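4. Setting up the label printer and the toy library check-in

The Bavent label printer is sold as ready in minutes. Allow most of a morning. Taditz, the lending software it talks to, has its own ideas about paper sizes, and the two agree only after some coaxing.

4.1 Loading the roll

1. Turn the printer off at the back. The button on the front only puts it to sleep.
2. Press both side tabs and lift the lid.
3. Drop the roll in so the labels feed from underneath. The drawing inside the lid shows the opposite and is wrong for this model.
4. Pull a few inches of backing through the slot and close the lid until both tabs click.

Note: The box claims "universal" labels will fit. Wide rolls fit. The narrow ones wander sideways, and by the end of the roll the barcode is half on the backing.

4.2 Telling Taditz what is loaded

1. Open Settings, then Printing, then Media.
2. Choose Custom. Ignore Auto-detect.
3. Type 60 for width in millimeters and leave the height blank.
4. Save, close the program, and open it again. The save message appears whether or not anything was saved, so go back and look.

Caution: Do not run the "Optimize" wizard. It resets the width and does not say so.

4.3 Labeling loose pieces

Taditz would like a barcode on every item. For small play food and single blocks this is a waste of labels. Put one label on the bag or box and list the contents on the card.

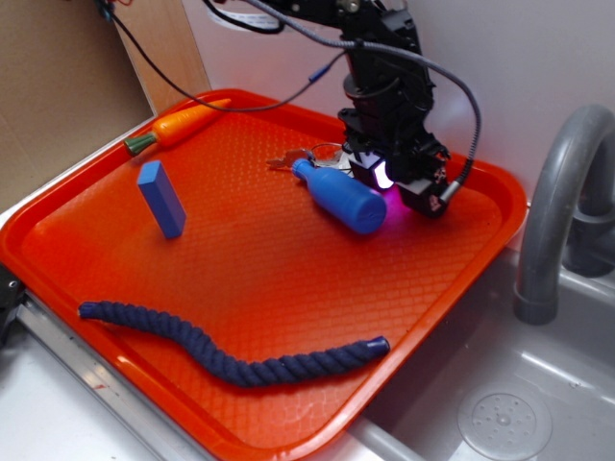

Vinh Vũ disagrees, and wrote on the draft of this section that a bag label is useless the minute the bag goes missing, so at the very least the set number should be penned on each piece. Fair enough, if you have the patience. Permanent marker lasts longer than the "wipe-proof" pen in the starter kit.

4.4 Checking a set back in

1. Scan the bag label. Wait for the beep — the green light alone means nothing.
2. Compare the contents with the card.
3. Enter any missing pieces under Shortages. Leave the Condition stars alone. They feed a report that, as far as we can tell, goes nowhere.
4. Press Return to Shelf.

If the scanner beeps and the screen stays blank, unplug it, wait 12 seconds, and try again. The help page recommends reinstalling the software. We did that at Braltbridge and got the same blank screen.

Bath toys go under Water Play, and the program will nag for a drying date. Any date satisfies it. 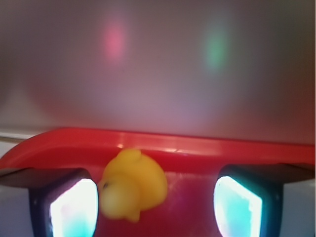 Tươi Kiều: Any date satisfies it, but please put the real one. I search on that field when a family asks what can go out the same day.

Use the real date, then. The search does work, provided the month is typed as a word — September, for instance, and not 9.

4.5 Backups

1. Plug in the backup drive.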